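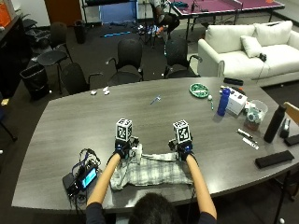 **rudo_build_club**

Our uni robotics club is trying to teach a two-armed robot to fold tea towels, and I need help with tracking dropouts before I lose my marbles. The project's called Rudo. The robot side is all right at the moment. It's the demonstration side that's killing us, meaning the bit where one of us puts on the sensor gloves and does the folding so Rudo has something to learn from. Each glove has a white cube with black square tags on it, and the camera works out where your hand is from those. When you've got the cloth the way it is there, one hand on each side and the cubes sitting up on top, tracking is lovely. Then you bring one edge over to meet the other, your wrist rolls, and the software decides your hand has teleported somewhere near the ceiling.

Things we've already had a go at:

- more light (a bit better, then worse, we got glare on the tags)
- cleaning the tags
- folding really slowly, which does help, but then Rudo learns to fold like it's half asleep
- swearing

We want 1000 clean folds for the end of semester demo in June. So far we have 525 I'd be happy to show anyone, plus a big messy folder of ones where a hand goes missing halfway. Do I chuck those, patch them, or change the setup? We've got one fixed camera and the budget is basically whatever's left after the sausage sizzle. Glove readings for the fingers are fine the whole way through, it's only the hand position that goes.

Second, smaller thing: we use a plaid cloth because someone had one at home. Is the pattern a problem? One of our lot swears the squares are confusing the tag detector and I reckon that's rubbish, but I'd like to be told by somebody else.

---

**pitkanen_drive**

Had this exact headache last year with a sock-pairing project, so I feel your pain!

First thing, check whether you're using every face of the cube or only the top one. Sounds silly, but our config file had the top tag registered and the side ones just... weren't in there. So the minute anybody tilted their hand we lost it, even though there was a perfectly good side tag staring straight at the camera. We'd been blaming the lighting for weeks. Measure the cube properly with calipers while you're at it (include the white border or don't, but be consistent, the detector cares) and put in where each face sits relative to the others. If your software has a "rigid body" or "bundle" option, that's the one you're after.

Once the side faces are in, have a look at where your camera is. If it's looking pretty much straight down, the sides are so squashed they may as well not be there. If it's low, the person's arms get in the way on the fold-over. We ended up with ours high and off to one side, and we made everyone shuffle their chair across a little so their head wasn't leaning in. Took an arvo of mucking about and cost nothing. Redo your calibration after, obviously. We forgot, and recorded a whole evening of rubbish.

About the missing bits, I wouldn't chuck the lot. We went by length. If the hand vanished for 3 frames or fewer we filled it in with a smooth curve between the good points. Anything longer went in the bin, particularly if it happened right when the fingers were closing or letting go, as that's the part the robot really needs to get right. You said your finger readings are fine, so you can use those to find the grab and release moments without scrubbing through every video by eye. Wish we'd thought of that sooner.

And your plaid is probably fine. Decent tag detectors check the pattern inside the square as well as the outline, so a bit of checked cloth shouldn't pass for a tag. Easy to test though: put the cloth on the table with the gloves out of view, wave it about, and see if you get any detections. If you do get a few, bump up the minimum tag size or ignore every ID that isn't one of yours.

---

**tomia_fan**

buy a second camera. problem solved. used webcams are like twenty bucks

---

**brelon_bench**

A second camera is good advice but it isn't "problem solved", sorry! You have to sync the two and calibrate them to each other, and with cheap webcams the timing wanders. We tried it in my class and spent more of the term on syncing than on robots. If you do go that way, clap at the start of each take so you've at least got something to line up by.

What I'd look at before that is shutter speed. Tags smear when the hand moves fast, and the fold-over is the fastest bit of the whole motion, so it might be blur and have nothing to do with the angle. You mentioned folding slowly helps, which made me prick my ears up. Turn auto exposure off, shorten the exposure till the picture looks a bit gloomy, then add light from the sides so you don't get the glare back. Matte paper for the tags helps heaps too. Ours were printed glossy, then laminated on top of that, and they were hopeless.

Also, do you really need 1000? I'd train on your 525 now and see where Rudo stuffs up. Ours fell over on one particular corner grab, and a small batch of extra takes of that corner did more for us than any amount of general folding.

---

**rudo_build_club**

Okay, went and looked at the config. Top tag only. Both hands. I'm not telling the rest of the club who wrote that file (me). Adding the side faces tonight and doing the exposure thing after that, will post the numbers when I've got some. And thanks for the plaid verdict, I've already screenshotted it.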